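Home > Questions > Walls, paint and small repairs

White table against gray wall, how to keep the corner clean?

Asked by Zoi Manolakis, July 2020
Viewed 82 times, 3 answers

Hello to all. I have a white table which stands in the corner of the room, with the edge to a light gray wall. On it I keep a blue plastic bin for the things I must sort, mostly letters and cables. The table is from Karamanlidis, model Pellby, 46 inches long.

My problem is the line where the table meets the wall. Dust collects in it and when I wipe with a wet cloth, the dirt goes down on the wall and makes a darker stripe. The paint is matte and I am afraid to rub it. I painted it in December and I have only a little left in the can.
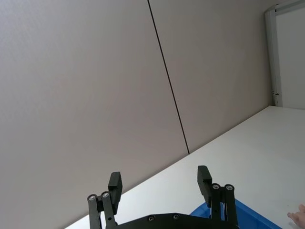

Page 1 of 2

Should I close the line with silicone, or is it better to leave a gap? I rent the apartment, so the table must be possible to move later. Also I want to know if a blue bin can leave color on a white top. Until now I did not see any, but it stands in the same place for months.

Answer 1 (accepted)
by Tarmo Ramanauskas

Please do not use silicone. I did it in my old kitchen in Bosthorpe and when I moved the table, the paint came off together with it.

Pull the table 10 inches from the wall and clean dry first, with the soft brush of the vacuum cleaner. After this use a cloth that is only a little damp – no soap on the matte paint. Let the wall dry before you push the table back. For the edge I use a foam strip with glue on one side, the gray one from Kultine. You stick it to the table and not to the wall, so it moves with the table. I bought mine a little too thick and had to cut it with a knife.

About the bin, I never had color from hard plastic. If you worry, put a sheet of paper under it.

Answer 2

just leave a gap and vacuum it sometimes

Answer 3

I have the same kind of paint. For the stripe you can try a white eraser, the school type, very lightly. Test it first in a place behind the table. On my wall it made a small shiny spot, so be careful with it.

Comment from Zoi Manolakis: Thank you, I ordered the strip. It is 54 inches, so I will cut it.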